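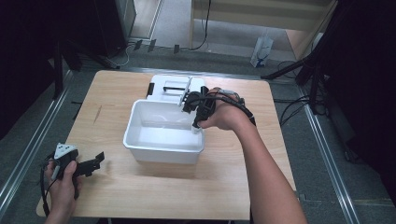
오른쪽 그리퍼만 신호가 늦게 들어온다면 본체보다 케이블 쪽을 먼저 보시는 게 빠르고, 좌우 케이블을 서로 바꿔 꽂았을 때 지연이 따라 움직이는지 확인해 달라는 답글이 오전에 달렸습니다. 빠른 답변 감사합니다! 바로 해 봤고, 결과를 아래에 이어서 적습니다.

티켓 138
제품: Fluruveck 핸드 그리퍼 키트 (양손용, 평가 대여)
접수처: Brasby 기술지원
상태: 진행 중
증상: 오른손 집게를 닫을 때 화면의 개폐 값이 한 박자 늦게 따라옴

작업 내용
흰색 플라스틱 통의 뚜껑을 다루는 동작을 양손으로 기록하고 있습니다. 왼손은 탁자 앞쪽에서 대기하고 오른손이 뚜껑의 흰 날개 부분으로 가는 구간이 제일 까다로운데, 하필 거기서 지연이 제일 잘 보여요. 날개가 얇아서 집게가 닫히는 순간의 값이 꼭 필요합니다.

1차 확인, 오전
좌우 케이블을 바꿔 꽂았습니다. 지연이 왼손으로 넘어갔습니다. 본체 문제가 아니라는 뜻이라 솔직히 여기서 꽤 신났습니다(대여 기간에 본체를 교체하게 될까 봐 걱정했거든요). 다시 원래대로 꽂으니 오른손으로 돌아왔고요.

2차 확인, 오후 2시
늦는 쪽 케이블을 팔에서 완전히 풀어 바닥에 늘어뜨리고 같은 동작을 다섯 번 반복했습니다. 두 번은 늦었고 나머지는 정상이었습니다. 커넥터 바로 뒤를 손가락으로 살짝 구부리면 값이 멈췄다가 한꺼번에 올라옵니다. 놓으면 바로 풀립니다.

3차 확인
Herby 기록 프로그램을 껐다 켜고 영점을 다시 잡았습니다. 변화 없음. 영점 잡기가 워낙 금방 끝나서 몇 번 더 해 봤는데 마찬가지였습니다. 이 기능은 정말 마음에 듭니다. 예전에 쓰던 Cuesta 키트는 영점을 잡을 때마다 집게를 벗어서 거치대에 올려야 했는데, Fluruveck은 손에 낀 채로 되니까 흐름이 끊기지 않아요.

첨부: 로그 파일 두 개 (케이블 교체 전, 교체 후)

요청 사항
1. 오른쪽용 케이블 교체품을 보내 주실 수 있을까요? 같은 길이면 됩니다.
2. 커넥터가 꺾인 형태로 나오는 케이블도 있는지 궁금합니다. 팔을 앞으로 뻗을 때 케이블이 팔뚝을 따라 뒤로 가는데, 커넥터가 곧게 나와 있으면 그 자리에 힘이 몰리는 것 같습니다.
3. 설명서의 케이블 고정 그림이 왼손 기준만 있습니다. 오른손 그림도 넣어 주시면 처음 쓰는 사람에게 큰 도움이 될 겁니다.

추가 메모
지연을 빼면 쓰는 재미가 있는 키트입니다. 통 가장자리 근처처럼 좁은 데서도 손목 방향을 바꾸기 편하고, 집게 힘 조절은 하루 만에 손에 익었습니다. 얇은 부품을 밀지 집을지 그 자리에서 바꿔 가며 시도할 수 있다는 점도 좋았어요. 평가서에도 그대로 쓸 생각입니다.

교체품이 올 때까지는 커넥터 뒤쪽을 느슨하게 한 바퀴 돌려 테이프로 잡아 두고 작업하겠습니다. 이렇게 한 뒤로 아직 지연은 못 봤지만 오래 돌려 본 건 아니라서 티켓은 열어 두시면 좋겠습니다. 내일 오전에 긴 기록을 한 번 돌리고 로그를 더 올리겠습니다.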